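The new dish job

27 September 2026
by Kenneth Saludo

For most of my working life I washed dishes, or was the person telling somebody else to wash dishes. I don't anymore. I work days at Storkar, where two robot arms are being taught to do the cleaning up in a small kitchen, and I get paid to watch them and write down what they do.

I started in February. Before that I was 8 years in a hotel kitchen, the last seven as the one who made the schedule for the dish room. When the ad said they wanted someone with kitchen experience I figured they needed a cook. They wanted someone who could tell a clean plate from a plate that looks clean.

The kitchen is an ordinary one. Double sink, two faucets, tile counter, a window on the right that gets a lot of daylight. I mention the sink because I spend most of my shift looking at it. 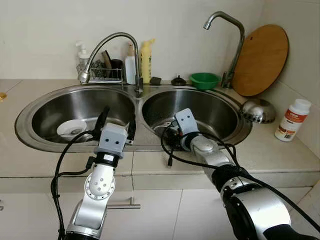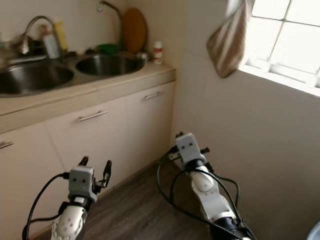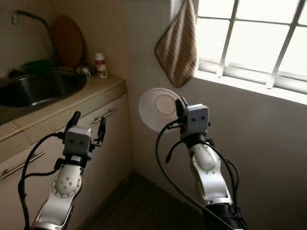
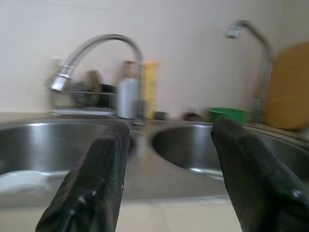
My job title is operator, but there are three separate jobs under that. One is setup, putting everything back where it goes before the next try. One is running the arms. The last is review, where you sit at a desk with the recordings and mark each one good, bad, or not sure. We trade off through the day. Review is the one people complain about. Your feet don't hurt but your eyes do, and 200 recordings is a long afternoon.

What has changed for me is mostly physical. My hands healed up. In the dish room they were cracked all winter and I kept a tube of cream in my apron. I also sit down to eat lunch now.

What I miss is finishing. In the hotel the racks were empty at the end of the night and you went home. We have a target of 3000 good recordings, and when we reach it there will be another target. I have learned to count my day by the shift and leave the big number alone.

My old coworkers ask if I am helping to get rid of their jobs. I don't have a clean answer. A dish room on a Saturday night moves faster than anything I have seen these arms do, and I've told them that. I also know the company isn't paying me so the arms can stay slow. When we were hiring for the second shift I sent the ad to four people from the hotel. Two applied and one, Urbańczyk, got it. He is better at review than I am.

The pay is a little higher and the hours are regular. The training was short, a week, and most of it was software. I would have liked more time on the arms before I was left alone with them.

Next month we start on pots.

Comments

Clelitico: Do they let you make suggestions or do you just mark the recordings?

Kenneth Saludo: There is a notes box. Someone reads it, because the order we do setup in got changed after I wrote in.

Bindutance: I did 7 years in a hospital dish room. Glad about your hands. Mine never came back all the way.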